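Second progress report: comparison of irradiance collectors, Claniveck test site
24 Mar 2025
Prepared for the Grabowska Fund

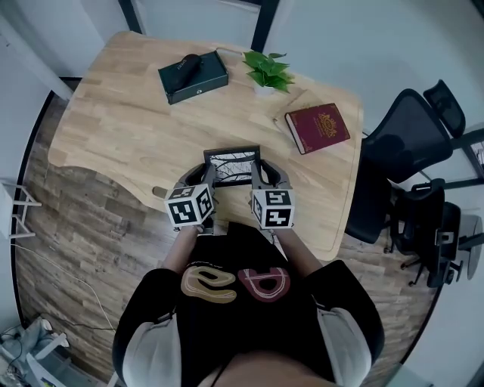 The grant pays for a side-by-side test of three cosine collector designs for underwater irradiance sensors. The application promised a ranking by now. I don't have one I would sign, and most of this report is an account of why. Bench work went ahead as planned on the light wooden desk, where the two hand-held grippers, gray with dark fingers, each have a white cube of black square markers near the handle. The tank work is what has slipped.

Angular response

All three collectors were turned through the full range of angles in air and then in water. We took 3978 readings and threw out 1014 of them, nearly all from the first tank sessions, when the lamp was drifting more than its supplier says it can. I know how that proportion looks. The rejected readings are in the data folder with the kept ones, and anyone who wants to argue for putting them back is welcome to try. I did, and the ranking flipped, so I don't trust the ranking either way.

The Prudano collector came out closest to a true cosine in air. In water its lead over the Wuto design shrinks to less than the repeatability of our own turntable. The maker's data sheet shows only the air curve. The third collector, our own shaped diffuser, reads low past the steeper angles, and I would not spend more of the Fund's money on it in its present form.

Immersion factors

Thoa Tăng repeated the immersion measurements in January, lowering the water level in steps and extrapolating to the surface. Her values agree with our older ones in the green and disagree in the blue. She thinks the older water was dirty. She may be right, but we kept no sample of it, and I'm not prepared to write "contamination" in a final report on the strength of a hunch. The blue channels will be done again with filtered water and a fresh blank.

Field deployment

Two casts were made off the Claniveck pontoon. Both were under broken cloud, and the surface reference jumped around so much that the upper part of each profile is useless. The deeper part is tidy enough, but it tells us little about collectors, as the light down there is already diffuse. The proposal treated this as the main proof of the method. I thought that was optimistic when we wrote it and I still do.

Money

We have 3000 left in the equipment line. I would like to move it to lamp calibration, where the largest error sits, and drop the spare housing. Please confirm in writing before we order.

Next period

Recalibrate the lamp, rerun the tank series for Wuto and Prudano only, repeat the blue immersion factors, and make further casts if we get a clear sky. The ranking will follow if the repeat series supports one.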